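**Workbridge 2** – perception and grasp planning for two-arm sorting cells

Workbridge takes camera input from above the table, finds loose items and plans which arm picks each one. It was written at Ernmont for the awkward end of sorting: foil that throws back the overhead lights, crumpled paper, paper cups that crush if the grip is too firm.

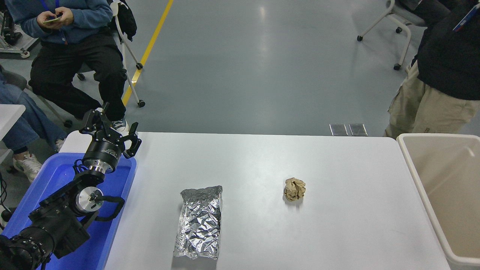 Each item gets an outline, a grasp point and a target bin. The planner checks both arms for collisions before either one moves, and replans if an item shifts. Grip force is set per material in a plain text file.

The standard model was trained on 1,309 labelled items. Up to 50 custom classes can be added, and the labelling tool is part of the licence. Version 2 has been out since May – existing sites can upgrade without changing their bin maps. 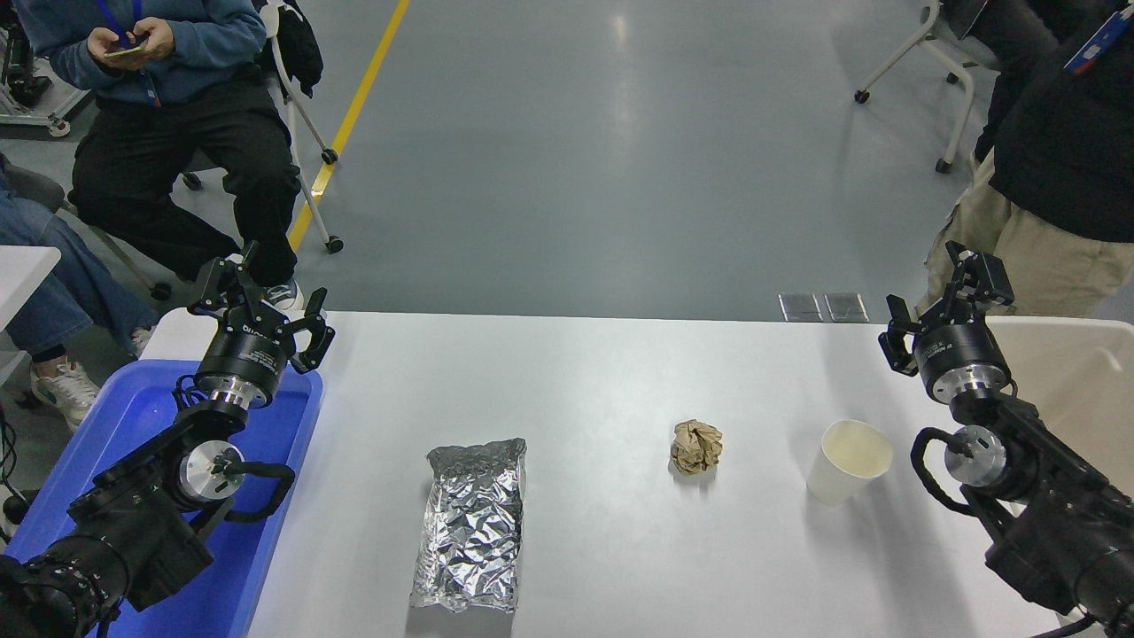

**Does the planner need a fixed bin layout?**

Bins can be moved between runs. Mark the new positions in the setup screen and run the 45-second check before restarting.

Licences and site trials: Alaric Strickland, Amville office.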